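Secure cycle parking at Mazza station: an interview with Carmela Cirillo

Published May 5, 2026

The cycle parking scheme at Mazza station enters its second phase this summer. Carmela Cirillo has managed the scheme on behalf of the Kornell Transport Partnership from its first public consultation. She spoke to Lino Lombardi of the Partnership's communications office about the demand for spaces, the complaints received during construction, and the relationship between parking and the wider cycle network.

Ms Cirillo began by setting out the position before the scheme was approved. The station had 48 open stands, all of them on the north side and most of them without cover. "Our surveys found bicycles locked to railings, to signposts and to the fence along the taxi rank," she said. "People were already riding to the station. They had nowhere suitable to leave a bicycle for nine or ten hours."

The first phase replaced the open stands with an enclosed, staffed building of 1,000 spaces, reached from Fokine Street. Access is by registered card. There is no charge for the first 24 hours, after which a small daily fee applies. Ms Cirillo said that the fee had been discussed at length. "We did not want to discourage the daily commuter. We did want to discourage the bicycle that is left in November and collected at Easter, or not collected at all. The fee deals with most of those, and the staff write to the remainder."

By the end of March the scheme had 3,586 registered users. Asked whether that figure was a sign that the building was already too small, Ms Cirillo was cautious. Many registered users travel only once or twice a week, she explained, and some hold a card for use in bad weather alone. The lower deck is nonetheless full by a quarter past eight on most mornings. "The upper deck is where the spare places are, and the upper deck is harder to use. If you are not tall, or you have a heavy bicycle, a lifting rack is a nuisance even when it is well maintained."

This point featured strongly in the responses to last year's user survey. Several respondents wrote that they could not lift an electrically assisted bicycle into the upper racks, and parents with child seats reported the same difficulty. The second phase will therefore provide single-level parking only, together with wider bays for cargo bicycles, tricycles and adapted cycles. It will be built on the south side of the tracks, on land formerly used as a goods yard.

Mr Lombardi asked about the objections raised by traders in Fokine Street, who lost a row of car parking bays during the first phase. "Their concerns were reasonable and we should have met them earlier," Ms Cirillo said. "The notices went up in the correct period, but a notice on a lamp post is not a conversation." Two loading bays have since been restored, with deliveries permitted until eleven in the morning. She added that the Partnership had agreed to hold meetings with traders on the south side before any work begins there, and that the first of these had taken place.

On theft, she was able to report an improvement, although she declined to describe the problem as solved. Thefts of whole bicycles from inside the building have been rare. Thefts of lights, saddles and panniers continue. Users are advised to remove anything that is not bolted on, and lockers are available near the staff desk.

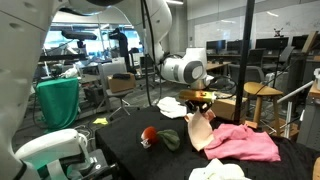
The interview turned next to the roads leading to the station. The painted lane on Revon Road ends some distance short of the junction, and riders must then merge with buses turning left. Ms Cirillo acknowledged that this was the complaint she heard most often. "I can offer someone an excellent place to leave a bicycle, but if the last stretch of the journey frightens them they will not come. I say so in every meeting with the highways team, and I think they are tired of hearing it."

Designs for a separated track along Revon Road are being prepared and will go to consultation in September. The current drawings keep the bus stop in its present position and take the track behind it. Organisations representing blind and partially sighted pedestrians have asked for raised crossing points at the stop, and Ms Cirillo said that she supported the request.

The south side building will add a further 1,000 spaces. Construction will be carried out in two stages so that the footpath to the station remains open. Existing cards will be valid at both entrances, and users will not need to register again.

Residents who wish to comment on the layout of the wider bays may do so at the staff desk in Fokine Street, where paper forms are held, or by writing to the Partnership's offices.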